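Barnley talk notes – small stuff, clear bins
(slot is after lunch, keep moving, skip anything in brackets if late)

START – hello, thanks, phones off. Ask the room: who has a drawer they can't shut? Wait for hands. Don't tell the garage story, it takes forever.

Main point up front: small loose things need a home with sides. Balls, dice, chargers, batteries, glue sticks. Flat shelf = they roll. Deep box = they vanish. Long shallow bin is the one I keep going back to.

Clear table first. Always. One bin, one kind of thing, plain surface so you can see what you've got. I use white if I can get it, shows up dark bits and screws. White things on white are harder to spot, so put those away first.

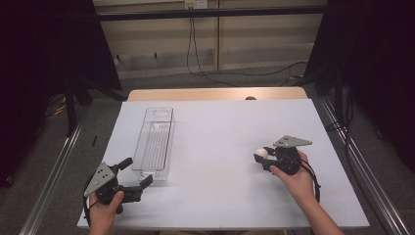

Then pick the bin before you pick up the second item. People do it backwards – sort into piles, run to the store, buy whatever's on sale, nothing fits the shelf. Measure shelf depth. Write it on your hand if you have to. (Bitano shelves in the old hall were a pain, mention only if someone from there is in the room.)

What to look for:
– see-through sides. You stop labeling after a week anyway
– a cutout to hook a finger in, so it pulls out like a drawer
– rounded corners, easier to wipe
– ridges on the floor. OK these are a love/hate thing. Crumbs get in the grooves. But a ball tends to settle along them istead of wandering all over

SLOW DOWN HERE. Last time I raced thru this bit and got three questions on it after.

Balls. Table tennis balls, craft balls, cat toys, whatever. Pruma rec room had them in a net bag on a hook, bag tore, you can guess. Moved the lot to long bins on the low shelf. Kids can reach, kids can put back. 4 bins did it. Still 4 bins now.

Put one in and tip the bin a little, watch where it goes. If it jumps the rim the bin is too shallow. Simple test, do it in the store, get looked at, fine.
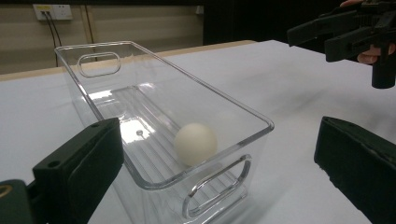 Clear bin, cutout at each end, one white ball on the ribbed floor.

Cutouts at both ends matter if the shelf is open on two sides. If it's against a wall you only need the front one. Don't pay extra.

Money question WILL come up. Yokoyama order was 69 bins for 800 dollars, delivered, and that was the whole supply closet. Home version is way less, start with two. Do not start with ten.

Cleaning: warm water, drop of dish soap, soft cloth along the grooves – along, not across. No scrubby pads, they scratch and then it looks dirty forever.

Hand out bins now, one per table. Give them 90 seconds to fill it from their own bag or pockets. Somebody always has receipts. Receipts don't count!!

Questions. Then sign-up sheet for the November session, it's by the door, pen is on a string. Collect all the bins back before coffee.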